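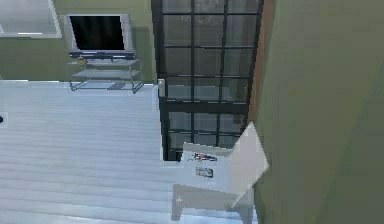
What do we mean by a "platform" when we talk about music streaming?
For this unit, we mean the company, the software and the set of habits listeners build up around them, all at once. It's a baggy definition, I know, and we'll spend most of the term tugging at its edges.

Please read the Flernel chapter before the tutorial, and bring a song you first heard because an app played it for you. Any song at all – guilty favourites are very welcome!
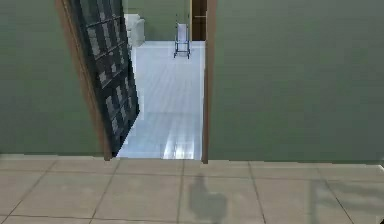
WEEK 11: REGIONAL CATALOGUES

Our case is Pultmont, a small label that put its whole back catalogue of 3,588 tracks online in one go. Most had only ever circulated on cassette, so somebody had to decide on a genre, a language and a spelling for each of them. Hsiao's essay is lovely on this, and I'd read it slowly, with a cup of tea if you can manage one.
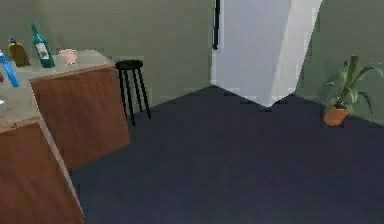

Declan Ó Flaithearta wonders whether the tagging matters much if listeners mostly arrive by search, and he'd like us to look at what people typed in before we get carried away with genre theory. It's a fair challenge, and I'd love a few of you to take it up in your essays.

Rernby makes nearly the opposite case (page 112 onwards), arguing that a tag shapes what gets recorded next, as producers begin to write towards the categories

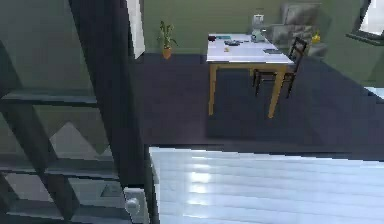
that bring them listeners. Have a think about which behaviour you recognise from your own listening, and jot down a paragraph for the group. Drafts go to Cormac Mac an tSaoi, and the final essay is due in December.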